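Sim room for my floor rover, walls or no walls? 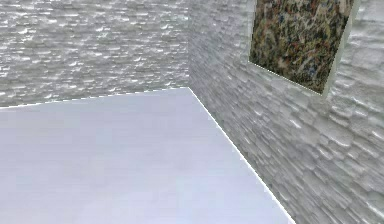 Render: Lwazi Mtshali / Cledthorpe shared workshop

cledlwazi wrote:
Hi all! I'm building a little two-wheeled rover at the shared workshop (chassis is cut, motor board is a Gotex) and I've been making a sim room so I can test the steering code at home. So far I've got a plain pale floor, stone walls, and a painting because the corner looked sad without one - it's all drips and splatters in olive and ochre. Is this enough to practice wall following in, or am I wasting my evenings on decoration?

endov_fan34 wrote:
Wasting your evenings, sorry. A range sensor in sim doesn't care about stone. Flat gray boxes, done. Mine run way faster without textures too.

tejada_tom wrote:
Disagree with endov_fan34. If there's a camera on the rover, the busy walls help a lot, it needs something to track. I'd worry about the floor. It's so plain that a camera pointed down will get nothing from it.

cledlwazi wrote:
There is a camera! Pointed forward and a bit down, so I guess I get both problems. I could put planks on the floor, the workshop has planks anyway.

endov_fan34 wrote:
OK, camera changes it, you didn't say camera. But that stone repeats, and repeating patterns can fool a tracker. I'd still go simpler.

tejada_tom wrote:
Keep the painting then, no repeats in that mess. Maybe hang one on the other wall - a different one.

cledlwazi wrote:
Fine, planks and a second painting tonight. I'll run 3000 steps and post the log.

Recent topics
Gotex motor board gets hot at idle
Endov wheels, 2 left over, free to pick up
Which glue for a cracked chassis?
Tejada battery holder, 4 cell version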